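About Clelteck

Clelteck tests and certifies the shelf life of chilled prepared foods. Our customers make sandwiches, cut salads, dressings, dips and filled wraps, and they need a use-by date that will hold up when a retailer or an inspector asks where it came from. We produce that date, the data behind it, and a written method that another laboratory could repeat.

We started with one incubator room and a contract for egg salad. The company now runs 27 controlled storage chambers on two sites and handles 2,172 product samples in a normal year. Most of them are eaten by bacteria under supervision. The rest are retained, frozen and logged for the period stated in the customer's contract.

What we do

The core service is the real-time storage study. A customer sends finished product from at least three production runs. We hold it at the temperatures it will meet in distribution, in the store and in a home refrigerator, and pull samples at fixed intervals. Each pull is tested for total viable count, yeasts and molds, lactic acid bacteria and the pathogens relevant to the recipe. We also measure pH, water activity and, for sealed packs, the gas in the headspace.

A storage study cannot be hurried. If a product is expected to last 15 days, the study lasts longer than 15 days, and the report is written after that. Customers who need a provisional date sooner can ask for a predictive estimate from composition data. We label it as an estimate on every page, and it is withdrawn when the real-time result is issued.

The second service is challenge testing. A known quantity of a target organism is added to the product, which is then stored and sampled in the same way. This work is done only at our Flullergate site, in rooms with separate air handling and separate staff changing areas. No product that enters those rooms leaves them except as autoclaved waste.

The third service is component mapping. In an assembled food, the shortest-lived ingredient usually sets the date, and the manufacturer often has the wrong ingredient in mind. Wet fillings raise the water activity of bread from the inside. Cut leaf carries a high starting count and loses quality before it becomes unsafe. Acidic sauces can protect what they touch and do little for what sits an inch away. We test the components alone, then in pairs, then as the finished item, and report which contact surface is limiting the product.

Our sites

Flullergate is the main laboratory. It has the microbiology suite, the challenge rooms, the larger chambers and the sample reception dock. Deliveries are accepted on weekday mornings. Samples that arrive above the temperature given in the submission form are recorded, photographed and quarantined until the customer tells us in writing what to do with them.

Bailly is the smaller site and deals with physical and sensory work: texture, color, drip loss, seal strength and trained panel tasting. The panel sits in individual booths under controlled light. Samples are coded with random numbers and served in a balanced order. Panelists are screened once a year and removed from the pool if their repeat scores drift outside the accepted range.

Both sites use the same chamber specification. Each chamber has two independent probes, one for control and one for record, and the record probe is calibrated every July against a traceable reference. Chamber air temperature is logged once a minute. A door left open long enough to disturb the load will show in the log, and the log is attached to the report whether or not anything happened.

Omovau

Omovau is our sample tracking and reporting system. We wrote it because the commercial packages we tried were built for clinical specimens and could not represent a sandwich that is one sample on arrival and six samples after dissection. In Omovau every part keeps a link to its parent, its chamber, its shelf position and the person who handled it.

Customers have read access to their own studies. They can see which pulls are complete, download raw counts and check the next sampling date. They cannot edit anything, and neither can we once a result has been countersigned. Corrections are added as a new entry with a reason, and the original stays visible.

Omovau currently holds 351 validated methods and method variants. Many differ only in the dilution series or the resuscitation step, but a report that cites a method has to cite the exact one used.

How we prepare samples

Preparation causes more disagreement between laboratories than plating does. Two technicians can open the same pack, take the test portion from different places and get counts that differ by a factor of ten. For that reason each study has a sampling plan, agreed with the customer before the first delivery, that states where the cut is made, how much of each component is taken and whether the portion is combined or tested separately. 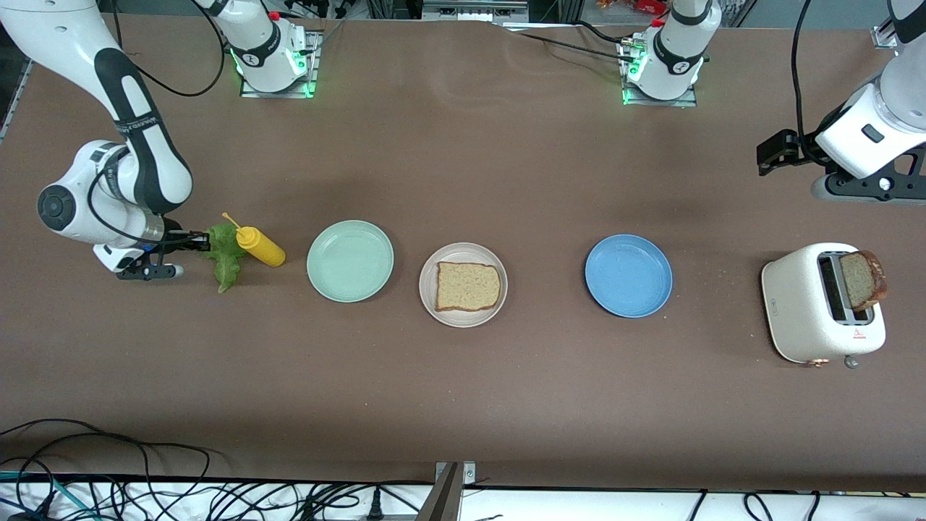
For component mapping, the plan also fixes the order of assembly and the time allowed between components. Leaf is weighed after draining for a set period. Sauces are applied by mass. Items built in the laboratory are compared with items from the customer's line, and if the two sets do not agree within the stated tolerance, the laboratory-built set is not used to support a date.

Packs are disinfected on the outside before opening. Instruments are changed between components — not wiped — and negative controls are run with each batch. A batch with a failed control is repeated at our cost if retained material allows it. If it does not, the pull is reported as missing.

What we do not do

We do not assign a use-by date on behalf of the manufacturer. The date is the manufacturer's legal responsibility. Our report states the longest period supported by the evidence, the storage conditions that apply and the assumptions made about handling after purchase.

We do not test dietary supplements, pet food or anything intended for infants. We do not offer nutrition labeling. Requests for these services are returned within two working days so the customer can place them elsewhere.

We do not accept samples without a full recipe. A confidentiality agreement is signed before the recipe is sent, and recipe files are stored apart from test results — access is limited to the study lead and one deputy.

Working with us

New customers begin with a scoping call, followed by a written proposal with the sampling plan, chamber schedule and fixed price. Chamber space is reserved when the proposal is signed. The current price list and submission form took effect on Mon 3 January. Older forms will be sent back, as they lack the field for headspace gas and the second contact for out-of-hours temperature alarms.

Questions about an existing study should be sent through the message tab in Omovau, where they are filed with the study record. General inquiries go to the reception desk at Flullergate. Visits to either site are by appointment, and visitors to the microbiology suite are asked to complete the health questionnaire the day before.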